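Navthorpe Day Backpack, navy
Item 3943

Dark navy nylon in a tight, smooth weave, with a rounded mesh pocket and a zipper set into a folded seam. 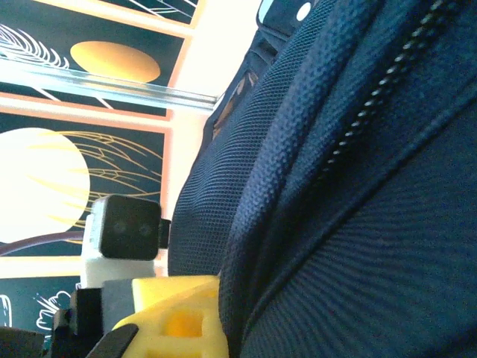 How should I wash it?
By hand in cool water, then hang it open - never in the dryer.

A white stripe runs across the body, and there is a small gray patch near the top. Straps adjust from either end. Spare zipper pulls are sold in packs of 4.

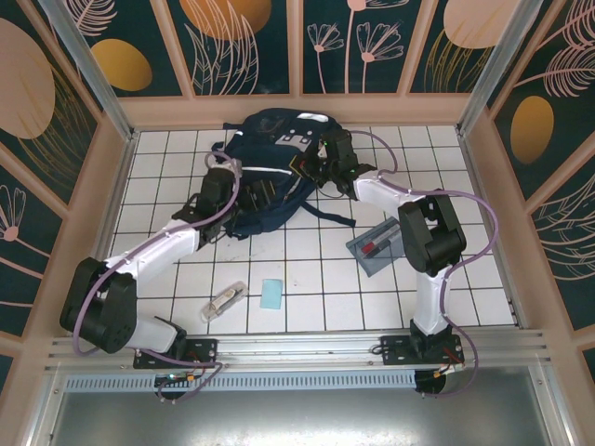

Navthorpe Catalog, p. 13

Ships from Matubbar on Tuesday. Repairs go to the same address.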